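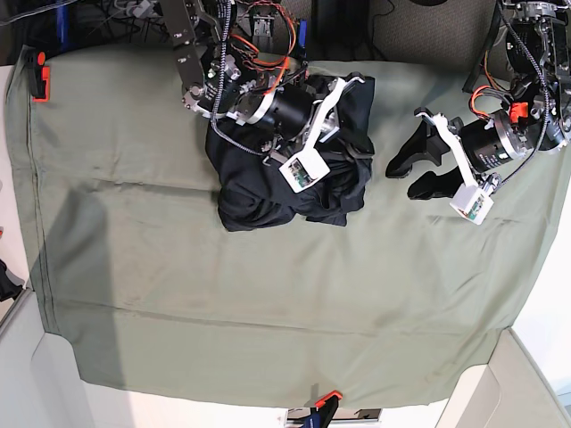 Section 4. Sharing the Folding Table: Set-Up and Daily Use

Welcome to the part of the guide that most of you will keep coming back to. Sections 1 through 3 dealt with unpacking, bolting down and plugging in, and with any luck you will only ever do those once. This section is about the ordinary working day at a Nenitik two-arm folding station, and it is written for the people who stand next to it: sorters, folders, packers and shift leads. You don't need any background in machines to follow it. If you have folded garments for a living, you already know the hard part, and the station will be leaning on what you know for quite a while.

We wrote the first version of these pages with the garment room at Kultavside, where folders had been working by hand for years before the arms came in. Many of the notes below are theirs, and we have tried to leave them in the words they used.

4.1 What changes in your job

At a hand-folding table, one person picks, shakes out, folds and stacks. With the station running, the arms take on the picking up and the plain folds, and you take on three things: feeding garments, watching, and finishing whatever the arms leave untidy. Expect to do a good deal of finishing in the first month. At Kultavside, 29 garments out of the first 140 were refolded by hand, and the room was quite pleased with that, having been prepared for worse!

Folders stay on the same pay grade when they move to the station. That is a matter for your own workplace and we can't settle it from a manual, but it was settled early at Kultavside, before the arms were ever switched on, and we warmly suggest you have the same talk at the same point. People learn a new table much better when that question isn't hanging over it.

4.2 Dressing the table

The arms work best over a plain cloth in one color. Sage green has done well for us with dark and light garments alike, but any quiet, even color that isn't in your stock will do.

1. Press STOP on the panel and wait for the amber light. Both arms must be parked before you reach across.
2. Lay the cloth over the table so that it hangs a little past the sides.
3. Clamp a far corner first, with an ordinary spring clamp.
4. Walk around to the front, draw the cloth toward you and clamp the middle of the front edge.
5. Smooth from the center outward with the flat of your hand. A fold line from storage is nothing to worry about. A ridge you can pinch between two fingers should be worked out, as a finger tip may catch on it.
6. Give the cloth a gentle tug. If it slides, add another clamp.

NOTE: Keep clamps at the margins. The arms do not know a clamp from a sleeve, and will cheerfully try to fold one.

CAUTION: Don't pin the cloth. Pins work loose, and they end up in the stock.

4.3 Feeding a garment

1. Take one garment from the bin. If two come up together, separate them first.
2. Check pockets, and close any zipper halfway.
3. Drop the garment near the middle of the cloth. There is no need to spread it. A crumpled heap is what the arms were taught on, and it took most folders a week or so to stop straightening things out of habit.
4. Step back behind the floor line and press GO.
5. Watch the first grip. One arm will usually press down into the cloth of the garment while the other waits nearby with its fingers open. This waiting is normal. The second arm is looking for an edge, and it may hover for several seconds before it makes up its mind.

NOTE: Black garments take longer than anything else in the bin. Folds and shadows look much alike on black fabric, so the small sensors at the grippers have less to go on. Run black items together, earlier in the shift when eyes are fresh, and be generous with them.

6. When the arms park, lift the garment off and look at it as you would look at a new coworker's work. Good, and it goes on the stack. Not good, and you refold it and press MARK once, so the station keeps a record.

CAUTION: Never pull a garment out of a closed gripper. Press STOP, then hold RELEASE until the fingers open.

CAUTION: Tie back long hair and tuck in lanyards and drawstrings. The wiring on the upper arms is exposed, with cables that loop down near the wrists, and it catches loose things easily. For the same reason, please don't use the arms to hang your jacket on at break. (We have had the phone call.)

4.4 Taking turns

Watching is tiring in a different way from folding. Your hands get a rest and your attention doesn't. We ask that nobody watch the station for more than 2 hours at a stretch, and that the person coming off it goes to a hand table or to packing, whichever they prefer.

When you hand over:

1. Finish the garment on the table.
2. Tell the next person which bin you are on and anything that has been misbehaving.
3. Read the MARK count off the panel and write it in the book.
4. Wipe the sensor lenses with the dry cloth from the kit. No sprays.

The book matters more than it seems to. By the end of March the Kultavside book held 1,851 entries, and the remarks in the margins ("hates the ribbed cuffs," "left arm slow after lunch") led to more corrections than the station's own records did. Write down whatever you notice, however small or silly it looks.

4.5 When to fold by hand

Go on folding these by hand until your supervisor tells you otherwise: anything with sequins or beads, anything damp, baby sizes, and rush orders. You may also pull any garment you have a doubt about. You don't have to give a reason, and no one should ask you for one.

Section 5 covers finger pad replacement and the weekly check.

Comments (4)

Aston
The part on black garments saved us a lot of grief. We had been mixing them in all day and blaming the lights.

packing_table_3
Is the floor line supposed to come in the box? Ours didn't have tape and we used what we had, which was yellow.

Mirzaei
Yellow is fine, ours is yellow too. Check step 4 in 4.2 if your cloth creeps, we clamp the front in the middle and on both sides now and it stays put over a full shift.

foldroom
Would love a printed copy of 4.3 to hang by the panel. The PDF cuts off the second caution when I print it.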